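Ein Hoch auf den liegenden Stift

Wer einem Außenstehenden erklären will, was unsere Robotik-AG donnerstags treibt, sollte sich vorher einen Kaffee holen. Die Erwartungen sind hoch. Man denkt an Rasenmäher, die sich selbst reparieren, oder wenigstens an etwas mit Raupenketten. Und dann sitzt da eine Gruppe Jugendlicher vor einem Bildschirm und streitet über einen Filzstift.

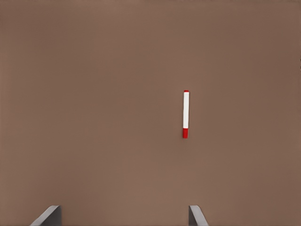 Imley, 20. Oktober 2022

Die Aufgabe heißt bei uns »Aufräumen« und klingt nach einer Strafe. Ein Stift liegt auf dem Tisch, er soll in den Becher. Das Ganze findet in der Simulation statt, weil die Schule für zwei echte Arme ungefähr so viel Geld hat wie ich für eine Segelyacht. Im Januar beginnt der Hustura-Wettbewerb, 34 Gruppen sind gemeldet, und 11 kommen in die Endrunde. Ich betreue die AG seit 4 Jahren und bin inzwischen der Ansicht, dass diese Aufgabe mehr taugt als das meiste, was in unseren Lehrplänen unter »Digitales« läuft.

Meine Gegner (es gibt sie, sie sitzen beim Elternabend in der ersten Reihe) finden das Thema mickrig. Ein Kind könne so etwas mit zwei Jahren. Stimmt. Ein Kind mit zwei Jahren muss aber auch nicht aufschreiben, wie es das macht. Unsere Achtklässler müssen. Sie müssen entscheiden, aus welcher Richtung der Greifer kommt, wann er sich schließt und was passieren soll, wenn der Stift schräg liegt. Oder der Becher umgekippt ist. Das Wort »einfach« haben sie sich bis zu den Herbstferien gründlich abgewöhnt. 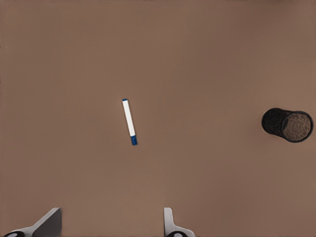
Stift mit blauer Kappe, der Becher auf der Seite.

Beim Konkurrenzwettbewerb in Treledwood, das muss ich kurz loswerden, bekommen die Gruppen einen fertigen Baukasten und eine Anleitung mit bunten Pfeilen. Am Ende fährt bei allen dasselbe Wägelchen dieselbe Kurve, und die Lokalzeitung schreibt von der Zukunft. Wir sind dort einmal angetreten und haben einen Turnbeutel gewonnen. Er hält übrigens gut.

Bei uns fährt nichts. Unser Programm, von der Gruppe aus Gründen, die ich nicht erfragt habe, auf den Namen Vitale getauft, scheitert an manchen Nachmittagen so ausdauernd, dass ich es beinahe bewundere. Dann wird gestritten, ob zuerst der Becher aufgerichtet wird oder zuerst der Stift gegriffen. Es bildeten sich 3 Lager, von denen eines am liebsten beides gleichzeitig gemacht hätte - man hat ja zwei Arme.
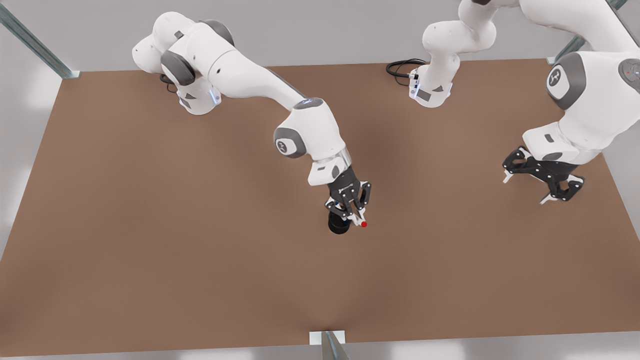 Genau dieses Lager hat dann die längste Zeit gebraucht und am meisten gelernt, zum Beispiel, dass zwei Arme sich absprechen müssen und dass das bei zwei Achtklässlern auch schon schwierig war. Benotet wird davon nichts. Die Schulleitung hätte gern einen »vorzeigbaren Zwischenstand« für den Tag der offenen Tür, am besten mit Musik. Ich habe vorgeschlagen, die Gäste eine halbe Stunde lang eine Anleitung fürs Stifteaufheben schreiben zu lassen und sie dann wörtlich zu befolgen. Eine Antwort steht noch aus.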